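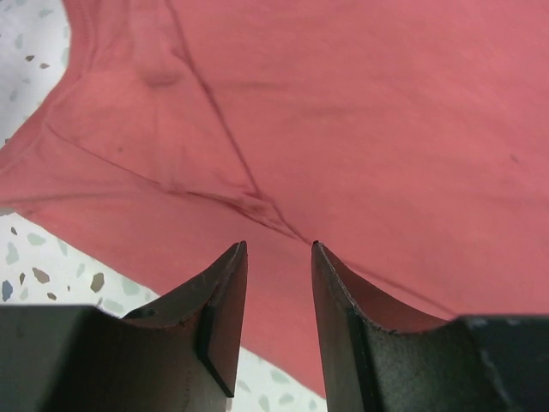
3.2 Garment state before folding

Knit garments reach the folding table in very different conditions, and most household guides begin only once the item is already flat. We recorded the starting state of each item as flat, part-open or bunched. Part-open items were the hardest to sort, as the coral-pink piece shows: the cloth lies loose in shallow folds, and stitched seams cross it in several directions, so it takes a moment to tell which seam belongs to which part of the garment. Of the 596 items in the Sugden household set, 197 were recorded as part-open.

3.3 Hems and rolled edges

A hem is the most useful edge on a jersey garment. It is thicker than a single layer of cloth and its stitching gives a line to follow. It also curls. A curl left in place is pressed into the finished fold and shows as a ridge in the stack. We counted an edge as rolled when the hem turned over on itself at any point along its length.
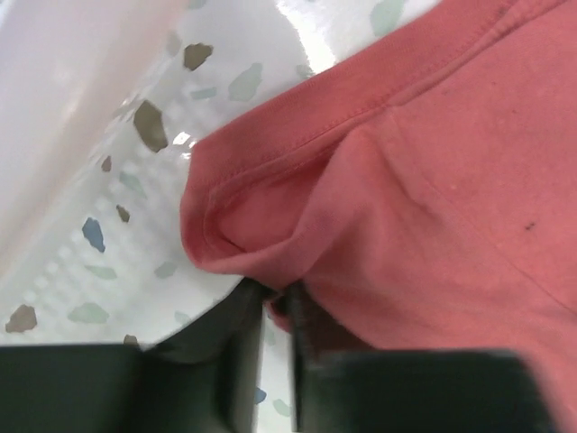

Figure 4. Hem of a coral-pink garment, rolled at its lower-left end, against the speckled white basket.

Rolled edges were recorded for 44 of the part-open items. Folders in the Grurnby sessions were asked to smooth the hem outward from the center before making the first fold. No iron or folding board was used.

3.4 Order of work on the table

The finished stack was kept in a back corner of the table to leave the middle clear. Each shirt was opened until the body formed a rectangle, then the sleeves were brought in and the body folded. Small creases were left alone. A flap that lay across the body was opened before the sleeves were touched.

Stacks were not sorted by color. Across all sessions, 1,467 folds were logged using the Mollico scoring sheet, with refolds entered on a separate line.

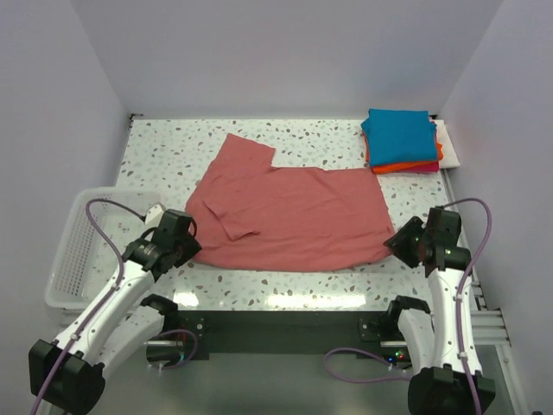
3.5 Scoring the finished stack

Each stack was scored for edge alignment and for visible ridges. Items that slid off the stack were scored as they lay and were not returned to it.

8 min read

Home Articles Methods Archive Contact

Related articles
Helitz basket study: storage depth and creasing in cotton knits
Sleeve-first and body-first folding compared
Shelf stacks and drawer stacks in small homes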